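Setting the Table with Ülle Pärn

I met Ülle Pärn the week after New Year's, on one of those January afternoons in Hilville when it's dark before you've finished lunch. She had told me to come hungry, so of course I had eaten nothing since breakfast, and of course she wanted to talk about saucers first!

If you've ever taken one of her evening classes, you know how this goes. Ülle teaches people to lay a table. Plain tables, mostly, the kind you set for your sister-in-law when she stops by for coffee. She has been at it for years (she wouldn't say how many, and I asked twice), and her last course at the Paju community rooms had 40 people signed up and a waiting list.

"People come in thinking I'm going to show them how to fold a napkin into a swan," she told me. "I don't own a napkin that would hold still for it."

What she does own is cups. The dresser in her hallway is full of them, and there are more in the bedroom closet, which I was allowed to peek into for maybe three seconds. The ones she reaches for are nearly always beige. I told her that seemed a little sad, with all those blue and green ones sitting there, and she laughed at me.

"Beige is a nice quiet color. You put it on a white table and you really look at the shape. With a blue flower on it you look at the flower, and you never notice the handle's too small for your finger."

The handle is a big thing with her. She likes a small one, set high, and she likes a saucer that matches the cup so closely the two look like one piece when they're together. Her very first lesson is a white table, a cup and the saucers to try under it, and she says that's plenty for a whole hour.
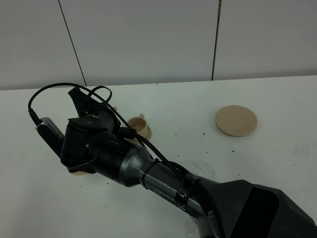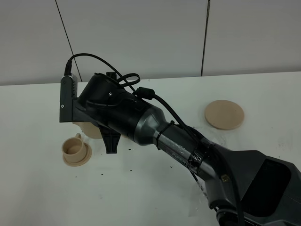
Rimantas Navickas thinks an hour on saucers is too long, and he wrote to tell me so when he heard I was doing this piece. He took the course last winter and liked it very much, he said, but he would happily swap half the saucer talk for something on serving dishes, and he still puts his cup straight down on the table at home.

I read this out to Ülle and she clapped her hands.

"Good! Let him. But ask him about the rings on his table."

I did ask. He has rings on his table.

We got around to eating after that, a caraway cake she had made from her aunt's recipe, and I had two slices and then a third one "for the road" that never made it to the road. In between I wanted to know what she thinks beginners get wrong. She said they crowd things. They buy a big set (she once picked up a 51-piece one at a yard sale, paid 70 dollars, and has used the sugar bowl) and then they feel they have to get all of it out.

"Put down the plate. Put down the cup. Then go sit in the chair and see if your elbow hits something," she said. "I make them all sit. They feel silly, and then they move the cup."

Which side does the cup go on, though? I'd been saving that one up, and she was not impressed with me. On the right, if the guest is right-handed. On the left, if she isn't. If you don't know, you ask, and she has no patience for hosts who think asking spoils it.

She's working on a little book now, with the working title Eretness, a word she made up as a girl for the feeling of a table that's ready before the doorbell rings. I love that. The draft has come back from her editor twice already with the saucer chapter marked "shorten," and both times she has made it longer.

The next course starts when the heating at the Paju rooms is fixed. Bring one cup from home, any color, chips are fine. Mine has a moose on it, and Ülle has already said she wants a word with me about the handle.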